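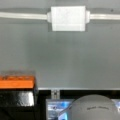 Khattak Hall Workshop Club — Storage and Fittings Pages

Surface cable run

A surface cable run is a cable or thin tube carried along the face of a wall instead of behind it. Also called a surface run, or just "the run" in most workshops. Common in rented rooms, garages, sheds and older halls where cutting into the wall is not allowed or not worth the mess.

Parts

The line itself. Usually white or grey, sometimes black. White on a grey wall shows up clearly, which some people dislike, but it does make the line easy to find before drilling.

The block. A bulkier piece partway along the line. May be a clamp, a connector or a small junction housing — from the front these can look much the same, and the only sure way to tell is to check the label or the fitting notes. Many have short collars at each end where the line goes in and out. A white rectangular one with rounded collars is shown at the top of the page, midway along a thin white line on a plain grey wall.

Clips. Small, nailed or stuck. Not every run has them in view.

Level

Runs are meant to be level. Plenty are not. A slight tilt from one side of a block to the other is normal in older work and does no harm by itself. A deep sag is diferent and should be looked at.

Storage below a run

The space under a run often ends up as storage. Lidded boxes are the usual thing, dark body with a bright lid being a popular style (orange in the picture). Makes sold locally include Flikel and Bonus. The Janenetti box is taller, 600 mm with the lid on, and wants more room above it.

Club rule is a gap of 40 mm between the top of any stack and the line. Stacks no more than 2 high. Lids must come off without touching the block.

Care

Dry cloth only. No sprays near a block. Glossy boxes show dust and finger marks, wipe when the wall is done. Marks on grey paint can be touched up — tin 281 on the paint shelf, stir it well first, it seperates.

See also: Trunking; Wall clips; Box lids, spare

Last edited 3 June 2018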